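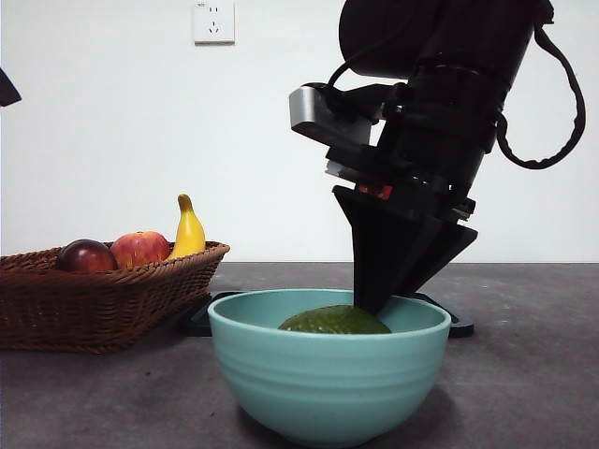
Gripper on the avocado, teal bowl, November.

Angus Drummond wants a second arm in next year's budget and I'm not sold. Drolard quotes 389 a month for the lease, plus 69 for a service plan that I suspect we'd need. Ninness is cheaper but wants 200 up front for every set of fingers, and ours are the part I trust least. Modupe says wait for the Soltholm price list. Fine, but she said that in spring too.

I asked Angus what a second one would do that this one can't. He talked for 32 minutes. I wrote down "throughput" and a question mark. Told him I'd look at the lease again after lunch, and didn't.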